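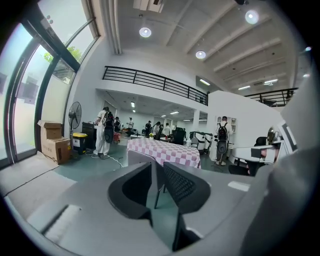 How do you keep a big room with a glass wall comfortable through a Tillalden summer?

Start with the fan and where it stands, then deal with the floor so people can walk past it safely. Shade and air conditioning come later and cost more.

Put a pedestal fan near the glass, with its grille facing into the room. High ceilings let warm air collect well above head height, so tilt the head up a little in the morning and bring it level once people sit down to work. A slim pole takes up very little floor, but the base still needs a flat, clear spot. Keep boxes a good step away from it.

Next, the cords. Run each one along the wall or the ledge if it will reach. If it has to cross open floor, use a rubber cord cover the full length of the crossing and tape down both ends. Don't run a cord under a mat. Unplug at the wall before you shift anything.

Cardboard boxes can stay by the window for a short time if they are stacked properly:

Put the larger box on the bottom, flat on the floor.
Fold the flaps in or tape them shut.
Stop at two high.
Leave a gap between the cardboard and the glass. Condensation on cold mornings will soften the sides.

Bins with coloured lids are best kept together beside a cabinet, where people already stop to put things down. Check your council's list before you assign a colour, as yellow doesn't mean the same thing everywhere. Keep the cabinet top for small things in daily use.

Frosted lower panes cut the view in from the street but still let plenty of light through. Clean them with warm water, a drop of dish soap and a soft cloth. Work from the top down and dry the metal between the panes as you go, or it will streak. Skip the ledge until last, when all the drips have landed.

For blinds on tall curved glass, get quotes before measuring anything yourself. Drereo quoted us $2,855 for the upper panes and Felach came in at $2,119 for the same job, fitting included. Film was cheaper, at $628. We went with the film and left the upper panes clear on the side with the trees.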